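Prodano Zitruspresse im Test: vier Wochen Saft am Morgen

4. September 2022

Ich gebe es zu, ich bin beim Saft ein bisschen eigen. Saft aus dem Karton schmeckt mir einfach nicht, und meine alte Plastikpresse (so ein Ding vom Flohmarkt in Boltitz) hat im Frühjahr endgültig den Geist aufgegeben. Der Kegel war gerissen, und beim Drücken lief mir die Hälfte über die Hand. Also musste was Neues her, und nach viel zu langem Stöbern bin ich bei der Handpresse von Prodano gelandet. Bezahlt habe ich 27 Euro, im Laden und nicht online, weil ich den Hebel vorher mal anfassen wollte.

Der erste Eindruck: schwer! Das Gerät steht wirklich wie angenagelt auf der Arbeitsplatte, da rutscht nichts weg. Der Hebel läuft am Anfang etwas stramm, nach ein paar Tagen ging er deutlich leichter. Man legt die halbe Frucht auf den Kegel, zieht runter, fertig. Für ein Glas mit 200 ml brauche ich meistens vier kleine Orangen oder zwei richtig dicke, und die dicken sind mir ehrlich gesagt lieber, da halbiert man weniger und kleckert weniger. 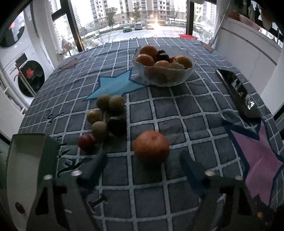
Passen denn auch große Früchte in die Presse? Große Orangen gehen gut hinein, bei Grapefruits muss man den Rand mit etwas Geduld andrücken und den Hebel zweimal ziehen.

Was mich stört, ist das Sieb. Die Löcher sind so fein, dass sich das Fruchtfleisch nach der dritten Hälfte staut, und dann steht der Saft oben wie in einer Pfütze. Mit einem Teelöffel durchrühren hilft, nervt aber, wenn man morgens eh schon spät dran ist. Die Mimow, die ich vorher bei meiner Schwester ausprobiert hatte, macht das besser – dafür ist sie elektrisch und so laut, dass die ganze Wohnung wach wird.

Beim Putzen bin ich wieder versöhnt. Kegel und Sieb kommen in die Spülmaschine, den Rest wische ich feucht ab. Nur nicht antrocknen lassen, sonst schrubbt man ewig an der kleinen Rille unter dem Ausguss herum!

Limetten habe ich auch probiert, für den Nudelsalat nach dem Rezept aus dem Nghiêm, unserem Lieblingsimbiss. Die sind fast zu klein für den Kegel, da bleibt einiges in der Schale hängen. Für Zitronen reicht es locker.

Von mir gibt es 4 von 5 Sternen. Den einen Stern Abzug hat sich das Sieb verdient.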